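Thread, weil ich seit Tagen drinnen sitze und Meinungen habe: Brotbacken in Zeiten allgemeiner Selbstüberschätzung. 1/12

2/12
Hefe gibt es im ganzen Viertel nicht mehr. Im Laden an der Ecke hängt ein Zettel »Hefe: vielleicht Dienstag«. Das Wort »vielleicht« ist doppelt unterstrichen.

3/12
Also Sauerteig. Meiner heißt Dedo. Ich wollte ihm keinen Namen geben, aber in der Familiengruppe wurde abgestimmt, und ich habe verloren.

4/12
Dedo riecht am ersten Tag nach Mehl, am dritten nach Nagellackentferner und am fünften nach der WG, aus der ich damals ausgezogen bin. Laut Forum ist das alles »völlig normal«. Im Forum ist alles völlig normal, auch rosa Flüssigkeit, bis dann einer schreibt: SOFORT WEGWERFEN.

5/12
Apropos Forum. Der Thread »Krume zu dicht, was tun?« hat 1.124 Antworten. Ich habe sie gelesen. Die Krume ist weiterhin zu dicht.

6/12
Größter Streitpunkt: das Gärkörbchen. Peddigrohr, Holzschliff, Salatschüssel mit Geschirrtuch. Naveen Nigam nimmt ein Nudelsieb und wird dafür behandelt, als hätte er einen Hund getreten.

7/12
Ich bin Team Korb. Eckig, geflochten, Tuch rein, Mehl drauf. Runde Brote passen nicht in den Toaster, und ich backe nun mal für den Toaster.

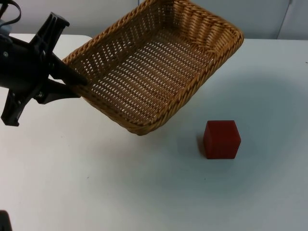 8/12
Zum Thema Mehl. Type 1050 ist ausverkauft, Type 550 ist ausverkauft, vorrätig ist ausschließlich Kichererbsenmehl. Ich habe zwei Packungen gekauft. Fragt nicht nach dem Brot.

9/12
Abhishek Joshi backt inzwischen nach Tabelle. Mit Spalte für die Raumtemperatur. Er schickt mir ungefragt Anschnittfotos um 6 Uhr morgens, und ich muss jedes Mal »wow, die Poren« antworten, sonst ruft er an.

10/12
»Über Nacht gehen lassen« heißt übrigens: Man steht nachts auf und schaut. Man tut nichts. Man schaut nur und geht mit Mehl an den Socken wieder ins Bett.

11/12
Mein letztes Brot ist auf der Arbeitsplatte in die Breite gelaufen wie ein Kuhfladen. Meine Mutter am Telefon: »Dann ist es eben Fladenbrot.« Die Frau hat in ihrem Leben keinen einzigen Forenbeitrag gelesen und ist bestens gelaunt.

12/12
Nächster Versuch morgen, mit weniger Wasser. Wer im Viertel Roggenmehl übrig hat — ich tausche gegen Kichererbsenmehl, eineinhalb Packungen, kaum benutzt. Dedo gibt es gratis dazu, Glas bitte selbst mitbringen.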